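Supply Room and Work Table Check, Room 212
Dristwood Learning Center, lower building

Checked by: Rocío Varela
Second reader: Shufen Han
Date of check: 6th March
Last full check: November

Marks used on this sheet: OK, Fix, Watch, N/A. Comments go under the line they belong to. A line marked Fix stays on the sheet until the person who did the work has signed it off.

Part A. Door, floor and way out

A1. Door opens fully and closes by itself – OK
A2. Door is not propped or wedged – Fix
Rubber wedge found behind the door again. I took it to the front desk. If people need the door open while they bring in boxes, one person should hold it.
A3. Path from the work table to the door is clear – OK
A4. Floor is dry, no loose mats – OK
The mat by the sink has been replaced with one that has a grip backing. The old one is still rolled up under the sink and should go out with the trash.
A5. Exit sign lit – OK
A6. Fire extinguisher on its hook, pin in place, tag readable – OK
Tag is readable but the string is nearly worn through. Replace the string at the next visit.
A7. No storage within reach of the heater – Watch
Clear on the day. In November there was a stack of poster board leaning on it, so I am leaving this as Watch until the next full check.

Part B. Power and light

B1. Ceiling lights all working – OK
B2. No cords across the walkway – OK
B3. No power strip plugged into another power strip – Fix
Two strips chained together under the side counter, feeding the laminator and the label printer. The laminator needs to go straight into the wall. The printer can stay on the strip.
B4. Plugs and outlet covers not cracked – OK
B5. Laminator off and cool when not in use – Watch
It was off when I came in. The switch is at the back and hard to see. Shufen suggested a piece of bright tape next to it and I agree.
B6. Paper cutter locked, blade guard in place – OK
The guard was tightened after the last check and has stayed tight.

Part C. Work table

C1. Table stands level and does not rock – OK
C2. Top is clean and free of glue, tape and spilled ink – OK
A few small dark specks on the gray top. They don't catch on a cloth or a sleeve, so no action.
C3. Metal edging flush with the top, nothing sticking up – OK
I ran a folded cloth along it and nothing snagged. Please do it this way and don't use a bare hand.
C4. Brackets and fasteners tight – OK
Check by hand only. The fasteners strip easily if someone leans on a screwdriver.
C5. Wire and metal items put away after use – Watch
Loose wire ends are the most common cause of scratches in this room. A wire piece should be stored with its ends turned in, or in the tray with the lid.
C6. Nothing heavy stored on the table overnight – OK

Part D. Markers, pens and inks

This part is longer than it was in November. The order from Qiu came in since then and most of the whiteboard markers in the room are now from that order, with the older Werkus ones mixed in. Both kinds are fine to use. The lines below apply to both.

D1. Each marker has its maker's label and the label is on straight – OK
Some of the new ones have a white paper label under clear plastic, printed in Chinese. Leave the plastic on. It keeps the label from rubbing off, and we need the label if anyone asks what the ink is.
D2. Label information available in English – Fix
There is no English sheet in the binder for the markers labeled in Chinese. Shufen can read the labels and has offered to write out the main points by hand. That is fine as a stopgap, but we still need the supplier's own safety sheet. I have asked Qiu for it. Until it comes, those markers are for adults and older students only.

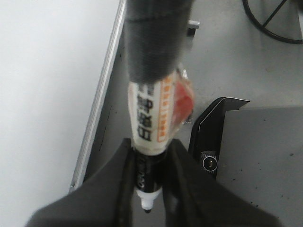 D3. Tips whole, not frayed or pushed in – Watch
Test each marker on the scrap board with one short line. If the line skips, try it once more, then put the marker in the discard cup. Don't pull the tip out with pliers to turn it around. I know this is done to save money. It gets ink on the table and on hands, and the tip never sits right afterward.
D4. Caps fit and click shut – OK
Three caps did not click. Those markers have been thrown out, so the line is OK as of this check.
D5. Small attached parts and wrappings removed or secure before use with younger children – Fix
Anything taped, tied or wrapped onto a marker has to come off before the marker goes to the younger group. This covers gift items, sample items and bits of clear wrapping. The wrapping goes straight in the trash and should not be left on the table.
D6. Permanent markers kept apart from whiteboard markers – Fix
Two permanent markers were in the whiteboard cup. This is more of a nuisance than a danger, but the solvent we use to clean the board after a mistake is in the locked cabinet, and it gets left out whenever this happens. Keep the cups apart and the solvent stays locked up.
D7. Markers stored flat – Watch
They last longer flat. The cups are handy during class, so I am not asking to remove them, only to empty them into the drawer at the end of the day.
D8. Board cleaning spray closed and labeled – OK

Part E. Cutting tools and sharp items

E1. Scissors counted out and counted back in – OK
The count sheet is filled in for every class since the last check. Thank you for keeping it up.
E2. Craft knives in the locked box – OK
E3. Broken blades in the metal can, not in the trash bag – OK
The can is getting full. Take it to the Pastirska building, where they have a proper drop-off, and bring back an empty one.
E4. Push pins and staples off the floor – Fix
Found under the notice board and near the door. Go over the floor with the magnet bar after anyone changes the display. The bar hangs behind the door.
E5. Compasses have point covers – OK

Part F. Shelves and storage

F1. Shelves fixed to the wall – OK
F2. Heavy items on the lower shelves – Fix
Paper boxes are back on the top shelf. A full box is too heavy to bring down from there, even with the step stool. Move them to the bottom and put the empty bins up top.
F3. Step stool in good shape, feet not worn – OK
F4. Bins labeled on the front – Watch
Most are. The ones on the right-hand side have labels that are falling off because the tape has dried out. The label printer uses a better tape. New labels should be made on that.
F5. Glue sticks and paints inside their use-by date – OK
F6. No food stored with the supplies – Fix
A bag of candy in the ribbon drawer. I left it where it was with a note on it. If it's there on the follow-up visit it goes in the trash.

Part G. First aid and cleanup

G1. First aid kit on the wall, sealed – OK
G2. Bandages in stock in more than one size – Watch
Plenty of large ones, few small ones. Small ones are what this room uses.
G3. Eye rinse bottle full and in date – OK
G4. Emergency numbers posted by the door – OK
The sheet is new and the print is large enough to read from the table.
G5. Gloves and paper towels by the sink – OK

Work to be done

Before the next class:
A2, wedge stays at the front desk.
B3, laminator plugged into the wall.
D5, wrappings and attached parts off the markers meant for the younger group.
E4, floor gone over with the magnet bar.
F2, paper boxes moved down.

Before the follow-up visit:
A6, new string on the extinguisher tag.
D2, English sheet in the binder, either Shufen's notes or the supplier's.
D6, separate cups, marked on the outside.
E3, blade can swapped.
F4, new bin labels.
F6, drawer clear of food.
G2, small bandages bought.

Comments from the second reader

I have read the sheet and agree with the marks, with one remark on D2. My handwritten notes will give the name of the product and whatever use and care lines are printed on the label. They won't say anything about what is in the ink unless the label does. Please don't treat them as a safety sheet. I would also like the drawer for D7 to have a liner, as ink marks on the bottom of it are getting onto sleeves. – Shufen Han

Reply: liner added to the list for the follow-up. There is a roll of shelf paper on the lower left shelf that can be cut to size. – R.V.

Sign-off: keep this sheet in the front pocket of the binder, with the November sheet behind it.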